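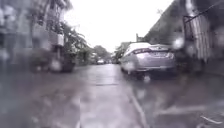
A wet lane with a car parked on the right-hand side.

I have lived in Irkthorpe for more than 40 years, and in that time the argument about parking has never really been about parking. It is about who the street is for. I think it is for people on foot first, and I think the council should stop being shy about saying so.

Our back lanes were laid out for carts and coal. They have no pavement worth the name. When a car is left along one side, whoever is walking goes down the middle, and when it rains they go down the middle through the water. Most of us manage. Rhona Skinner, two doors up from me, has used a frame since her hip operation and does not manage. Last April she missed 6 appointments at the surgery, which is at the far end of the lane and would take her ten minutes on a clear day.

The usual answer is that people have to put their cars somewhere. I accept that. I drive one myself. But "somewhere" has come to mean directly outside the back gate, at any hour, for nothing, and I can't think of another belonging we treat like this. If I left a wardrobe in the lane I would get a letter.
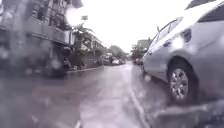
Cinstead had the same trouble and dealt with it. The parish marked bays on one side of the wider roads, left the narrow lanes clear between seven in the morning and 6 at night, and opened the old dairy yard to residents. There was a row. Euan Innes, who chaired the meetings, told me he was shouted at in the butcher's. The rules stayed, and after five months the complaints had more or less dried up. The children walk to school along the lanes again.

Ross Tosh has written in these pages that such a scheme would punish people who work shifts. He has a point, and any plan here should give shift workers a permit. It isn't a reason to do nothing. Plenty of people who work shifts also walk, and so do their mothers.

Then there is the drainage. The gullies cannot be cleared with vehicles standing over them, and the men who come to do it simply move on to the next one. Aicha Filali has asked for a list of the gullies skipped on our side of town and is still waiting for it. I would like to see that list before anyone tells me the flooding is down to the weather.

The consultation closes at the end of the month. Forms are at the library, on the desk by the door.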